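Hatby Building, 2nd floor shared room
Minutes of users' meeting, April 9, 2018

Present: Graça Carrilho (chair), Iulian Dinu, Balakrishnan Murthy, Mwanaisha Simiyu. Bianca Crăciun joined at item 3, minutes by her from there, before that Iulian.

1. Last minutes
Ok'd. One fix, the key deposit is 14 not 40. Iulian to correct the copy on the door.

2. White table
Long talk. Smudges again. Balakrishnan says the spray from Pirero leaves a film and you only see it when the sun comes in. Mwanaisha wants plain soap and water, soft cloth, no spray at all. Tried for a month, then decide. Spray goes in the cupboard, not thrown out, it was paid for.
Graça: please no wet vases straight on the top. Use a mat. Mats are in the second drawer, or were.

3. Flowers and the vase
The red and green mosaic vase stays on the table. Iulian would rather have it on the window sill, the others said it will get knocked off there. Left as is.
Mwanaisha does the flowers through April. Yellow ones fine with everybody, plus the little white filler stuff, keeps longer. Budget for the year 186, no change. Bianca asked about silk flowers. Not popular.
Whoever arranges: strip the low leaves, cut stems at a slant, change water every second day. Wrapping and cut ends go home with you or in the big bin downstairs, the small one here overflows.

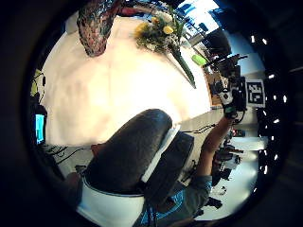 Graça also reminded that arranging takes up most of the table so it needs to be booked like anything else. Half an hour is enough. Write it on the sheet.

4. Chairs
Black office chairs keep ending up in a bunch on the far side. Agreed they go back to the desks at the end of the day. One has a loose backrest, Balakrishnan will look at it with his own tools. If he cant fix it we ask Căpraru for a price.

5. Blinds
Too bright by the window, hard to read anything on a screen in the afternoon. Fidonmont quoted 1424 for two roller blinds, fitted. Iulian thinks high. We have just over 2000 left for the room and the cabinet hinges still to come out of it. Bianca to get a second quote before anyone signs. Cheap curtain suggested, not voted on.

6. AOB
- Stuff left on the table overnight goes in the lost box. Box gets emptied end of month.
- Mwanaisha still missing a pair of florists scissors, orange handles. Please check your bags
- Kettle: descaled, thank you Iulian.
- Sign-up sheet has run out, Graça printing more.

Next meeting same place, date to be sent round by Graça. Bianca cannot do mornings.

Closed 5:40. Table wiped and chairs put back by those who stayed.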